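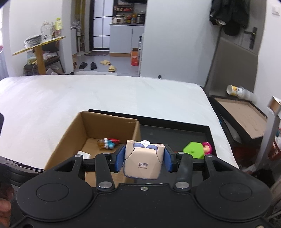
Isn't collecting just shopping with a checklist, somebody asked on the course page after the last set of notes, and if so why does it get a whole week.

Fair question. Short answer: partly yes. Longer answer below, bring it to section.

## Week 7: Collecting, sets, and the pull of the missing piece

21 Aug 2018

**Start from the definition problem**

- Collecting vs. accumulating vs. hoarding. Textbook splits them by *selection*. Collector has a rule for what's in and what's out.
- Rule can be silly. Still a rule.
- Shopping ends when the need is met. Collecting: buying one thing makes the next thing more wanted. (This is the bit to argue with.)

**Sets**

- Open set = no last item. Postcards, teapots, beach glass.
- Closed set = someone else decided how many. Trading cards, stamp issues, figures sold in sealed boxes.
- Closed sets have a gap you can see. Empty slot in the album. Ask: who made the slot?
- Duplicates. Worth nothing to the owner, worth plenty to the person missing that one. So trading, so clubs, so fairs. Social side comes out of the duplicates, mostly.

**Sealed purchase**

- Buyer pays before knowing. Old idea: cereal prizes, grab bags, gum cards.
- Early on nearly every buy is new to you. Near the end nearly every buy is a repeat. Last piece costs the most even tho the price never changes.
- Do the simple version by hand before section. Set of 7, equal odds, one item left to find. How many more boxes do you expect to open? Do not look it up.

**Case: the Lundport swap fair**

Reading packet, case 2. Skim the history part, read the trading part properly.

- 504 swaps logged over one November weekend, 753 items changing hands.
- Cash discouraged, never banned. Watch what happens to the exchange rates once one stall starts taking it.
- Compare Nandport, where cash was normal from the begining. Fewer swaps, faster ones, less talk.
- Clisus catalog = the price list most people carried. Did it report prices or set them? Both sides have evidence, pick one and defend it.

**Pascu album** (short)

Blank spaces printed with numbers only, no pictures. People filled them in anyway. Some swapped good cards for plain ones just to close a row. Explain using the closed set idea, one paragraph, hand in.

**Still to cover**

Inheritance and what happens to a collection when it gets split up. Ran out of time, moves to next week. Bring the packet again.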